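3.2 Walking speed and marked floor boundaries

Participants were recruited in November from two day centers in Velgate. All were over 65 and able to walk without help. 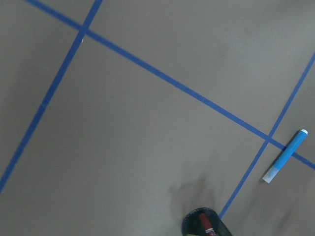

Figure 2. Strips of blue tape crossing on a grey surface.

Each participant walked the course seven times at a pace they chose. Of the 29 people enrolled, 23 finished every walk — the other six stopped early and were left out of the analysis. Rest breaks of 90 seconds were given between walks. Step length was scored by Caldeira and Marinho, working separately, and differences were settled using the Quintela rules (see Section 2.4).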